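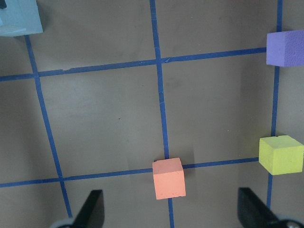
Preguntas frecuentes sobre el boletín de cotilleos Alvarado

¿Quién escribe esto?
Yesenia Condori, con café y sin contactos en Hollywood. Chrysoula Kourkoulas corrige las erratas y borra los adjetivos que podrían acabar en un juzgado.

¿Cuándo dais por confirmada una pareja?
Cuando lo dice uno de los dos. Un «me gusta» a las tres de la mañana no cuenta — aunque lo comentaremos, claro.

¿Y si hay foto cenando juntos?
Entonces confirmamos que cenan.

He visto a un famoso en la panadería. ¿Os interesa?
Depende del famoso y, sobre todo, de la foto. Máximo 3 por correo. Los menores no se publican, tampoco de espaldas.
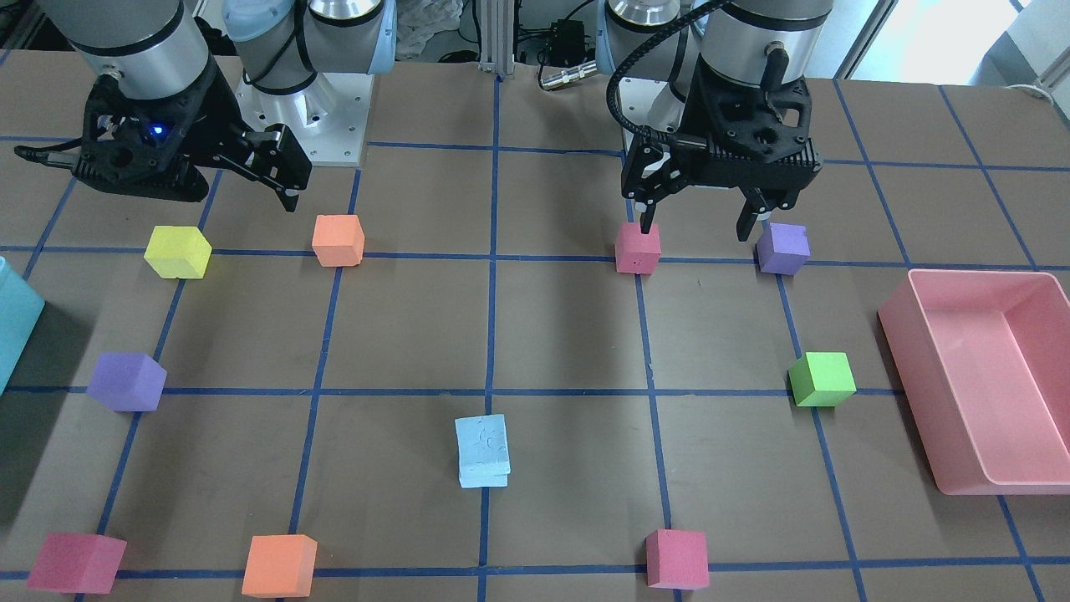

¿Cuánto cuesta?
Nada. La edición de los viernes, con las rupturas, tampoco.

¿Por qué no habéis publicado mi comentario?
Pasaba de 251 palabras o deseaba la muerte a una ex de alguien. A veces, las dos cosas.

Soy representante y quiero una rectificación.
Escríbanos con el enlace y la frase exacta. Contestamos en 15 días, antes si su cliente vuelve con su novia y nos ahorra el trámite.

¿Cómo me doy de baja?
Con el enlace al pie de cada envío. Puede volver cuando haya boda.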